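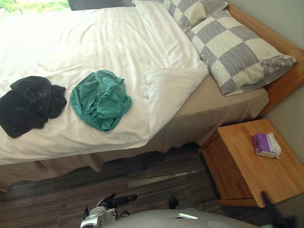 家用双臂底盘：从床面拾取衣物，夹爪连被套一起夹起的问题

版块：整机与集成
标签：双臂 柔性物体 头部相机 夹爪

楼主 灰阶卡尺

接上一帖。机械部分基本定型，转到卧室里做床面拾取。任务定义很窄：被子上放衣物，机器人停在床侧，把衣物逐件拿起来放进旁边的筐。不叠，不分类。

现有配置：
底盘自制，差速，停位后机械锁死。
双臂关节用 Brelleck 的模组，肩部和肘部同型号，腕部小一号。
夹爪自己画的，多节手指，连杆驱动，指尖贴硅胶。
驱动板 Jõgi，电流反馈可读，噪声偏大。
上位机跑 Brultoleo，感知和规划分两个进程。
头部一台深度相机，斜向下看床面。腕部没有相机。

流程：头部相机出彩色图和深度图，彩色图做实例分割，掩膜投到点云，取掩膜内最高的局部凸起作为抓取点，夹爪垂直下探，闭合，抬升，用电流判断有没有夹到东西。

测试用一件黑色、一件蓝绿色，随手揉成团放在白色被子上。一共跑了 77 次单件拾取，成功 49 次。成功的标准是衣物离开床面并且被子没有被带起来。

失败里最多的一类是夹爪把被套一起夹住。抬升时被子跟着起来，电流超限，程序停。其次是黑色那件的深度有空洞，抓取点落在空洞边缘，算出来的高度偏低，手指直接压进被子里。蓝绿色那件空洞少得多，但揉得紧，凸起不明显时抓取点会跳。

已经试过的：
下探终点抬高。抬高后夹被套的次数下降，空夹次数上升，总成功率基本没变。
把指尖硅胶换成更薄的。没有看出差别。
深度图做时间平均。空洞略有改善，边缘反而更模糊。

想问两件事。一是夹被套这个问题，应该从夹爪几何上改，还是从下探策略上改。二是黑色织物的深度，除了换相机还有没有别的办法。

2楼 铣刀不吃铝

先查外参。头部相机到臂基座的标定误差在远端会放大，你说的高度偏低不一定全是空洞造成的。在床面上放一块标定板，臂末端去碰四个角，看残差。残差如果超过被子本身的压缩量，后面的策略都不用谈。

另外说一下停位。底盘锁死以后车体有没有晃？自制底盘装双臂，手臂伸出去重心前移，前侧轮胎压缩一点，头部就跟着低头。这个误差随臂的姿态变，静态标定标不出来。

3楼 楼主 灰阶卡尺

外参碰过，近侧床沿残差可以接受，越往床中间越大，最大处大约 8 毫米。低头的问题没有单独测，我补一下。轮胎是实心聚氨酯，压缩量应该不大，但立柱的连接板确实偏薄。

4楼 软接触

8 毫米对刚性桌面是大问题，对被子未必。被子本身一压就下去，表面高度没有一个确定值。你去追绝对高度，追到最后追的是被子的蓬松程度。

建议不要用高度做下探终点，用接触。慢速下探，电流出现拐点就停，然后回抬一小段再闭合。回抬这一步很关键，手指离开被面，只留在衣物的褶皱里。

5楼 铣刀不吃铝

楼上的前提是电流能看到接触。他的驱动板噪声大，被子又软，接触力是慢慢爬上来的，没有拐点。等电流看出来，手指已经陷进去了。这个方案在桌面上好用，在床上我不看好。

6楼 软接触

所以要看差分，不看绝对值。下探速度恒定时摩擦项近似常数，减掉以后剩下的就是接触。我在沙发垫上做过，能用。采样率低的话是另一回事。楼主电流采样多少？

7楼 楼主 灰阶卡尺

驱动板本身可以跑得很快，但现在总线上挂的东西多，实际到上位机只有 49 赫兹，抖动也不小。和成功次数同一个数，巧合。

下探速度降到原来的一半试过一次，能隐约看到斜率变化，没有做统计。

8楼 软接触

接触判断放到驱动板上做，不要过总线。上位机只下发“下探，遇阻停”，阈值作为参数给下去。你那块板的固件如果开放，改动不大。

9楼 Sarahí Galindo

补充夹爪这一侧。多节手指用连杆驱动时，闭合过程中指尖走的是弧线，最低点通常在中途，比起始位置低。你在上方停好高度，一闭合指尖又往下扎一截，扎进被子的那部分就是夹住被套的原因之一。

办法有两个。一是在运动学里补偿，闭合的同时让腕部上抬，抵消弧线的下降量。二是改连杆比例，让末节在接触前保持平行。第一个不用改硬件，先做第一个。补偿曲线可以离线量：夹爪固定在台钳上，旁边立一把高度尺，按电机角度逐点记录指尖高度，拟合以后写进闭合指令。

10楼 楼主 灰阶卡尺

这一点之前漏了。量了一下，弧线确实存在，最低点在行程中段，下降 5 毫米。原来的下探终点是按张开状态的指尖设的，没有考虑这一项。

补偿已经写进去，闭合和上抬同步，左右夹爪各用一条曲线，两边装配有差异，共用一条会偏。

11楼 半桥

深度空洞的问题说两句。黑色织物吸红外，主动式相机在这种材质上都不好。可以绕开：衣物本身不取深度，取掩膜外一圈被面的深度，拟合局部曲面，衣物高度按固定值加上去。揉成团的衣服厚度变化没有那么大，给一个偏保守的常数就够。

窗边那一侧注意曝光。白被子加直射光，彩色图过曝以后分割边缘会缩进去，掩膜偏小，外圈就不干净。自动曝光的测光区域要限制在床面，别让窗外参与。

12楼 冷却液

不太同意这条路线。拟合平面、加常数、补偿弧线、改阈值，每一条单独看都合理，堆在一起换一床被子就要重调。现在同样的硬件，遥操作录一批数据，直接训一个视觉到动作的策略，夹被套这种事模型自己会避开。楼主有双臂有头部相机，条件是够的。

13楼 铣刀不吃铝

录数据也要硬件先对。立柱会低头、指尖会扎，这些误差录进去，模型学到的是带误差的硬件。以后换一块连接板，数据就得重录。

而且他没有腕部相机。头部相机看下去，夹爪到了衣物上方就把抓取点挡住了，接触那一刻的信息图像里没有。训出来也是开环抓。

14楼 冷却液

遮挡问题加腕部相机就解决，成本不高。至于误差，固定偏差模型能吸收，只要它是稳定的。你们调参数的时间够录很多条了。

15楼 铣刀不吃铝

问题就在“稳定”两个字。低头量随臂姿变，先把这个消掉再讨论录不录。

16楼 楼主 灰阶卡尺

两条路线都不排斥，但顺序上先把硬件误差处理完。这几天的改动如下。

立柱连接板换成厚一档的钢板，加了一道斜撑，在 Drostesden 车间切的。换完以后手臂全伸时头部下沉已经低于我能测到的量。

接触判断下放到驱动板，固件只改了电流环后面的一小段。阈值左右臂分开设。

闭合补偿按 9 楼的方法。

曝光测光区限制在床面，按 11 楼。黑色织物的高度改用外圈被面拟合加常数，蓝绿色仍然用实测深度。

停位也调了。原来车体离床沿偏远，现在靠近一些，夹爪待机位放低，低于被面，放在车体两侧。这样头部相机看床面时手臂不挡视野，分割在手臂抬起之前完成，结果锁定，抬起之后不再更新。

两件衣物并排放，间距故意留得小，看夹一件时会不会带动另一件。目前的问题是先夹哪一件。先夹远的，前臂会从近的那件上方扫过去，袖子一类的松散部分可能被蹭到。先夹近的，被子会被轻微拖动，远的那件位置变了，锁定的结果就作废，要收回手臂重新看一次。 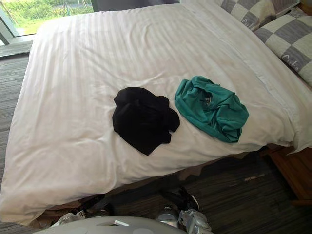 17楼 软接触

先近后远，每拿一件重新看一次。收臂再看的时间省不掉，省掉了后面出错更费时间。锁定结果只对当前这一件有效，这个规则写死比较好，不要做“位移不大就沿用”的判断，柔性物体上这个判断不可靠。

18楼 Sarahí Galindo

同意每件重看。拖动被子的问题，可以让空闲的那只手按住被面。双臂不用白不用。按压点选在衣物和床沿之间，手指并拢，用指背压，别用指尖，指尖硅胶会把被套搓出褶，褶子一高又被当成凸起。

19楼 半桥

按压会改变局部曲面，11 楼的拟合要在按压之前做，或者把按压点周围的点云去掉。顺序别弄反。

被套如果有暗纹，斜着看的时候分割可能把条纹当边缘，训练集里最好混几种带纹理的白色床品。

20楼 楼主 灰阶卡尺

被套有竖向暗条纹，目前没有看到对分割有影响，可能是条纹对比度太低。方格枕套出过误检，灰格子被当成衣物，已经加了床头区域的屏蔽。屏蔽区是手画的，停位偏了就会漏，后面改成先检枕头再排除。

按压的顺序记下了。现在的状态机是：看，拟合，按压，下探，接触停，回抬，闭合同时补偿，竖直抬升，松开按压。按压手松开放在最后，早松的话被子回弹会碰到抬升中的衣物下摆。

21楼 冷却液

九个状态了。

22楼 楼主 灰阶卡尺

数过。每个状态都有超时和回退，日志里能看到死在哪一步，这一点端到端的做法给不了我。腕部相机的安装孔留了，线也预穿了，等这一版统计出来再装。

23楼 铣刀不吃铝

统计的时候把失败分开记，夹被套、空夹、中途掉落、误检，各算各的。只报一个总成功率，看不出改动对哪一类起作用。前面那轮有没有原始记录？

24楼 楼主 灰阶卡尺

有日志，没有录像。夹被套和空夹能从电流分出来，掉落和误检要靠备注，备注不全。下一轮按四类记，头部相机全程存图。

25楼 冷却液

存图的时候把关节角和电流一起存，时间戳对齐。以后要训的话，至少格式不用返工。

26楼 楼主 灰阶卡尺

可以。格式定了贴上来。另外地毯上的小件也要处理，底盘靠近床沿时容易压到，停位前加一步地面检查，用同一台头部相机低头看。床底下的鞋露出来一半的情况，深度上和床沿下垂的布边连在一起，暂时分不开，有做过的请留言。

27楼 半桥

布边和鞋用彩色图分，深度只拿来定距离。或者底盘前沿加一排短距测距，贴地装，比头部相机可靠。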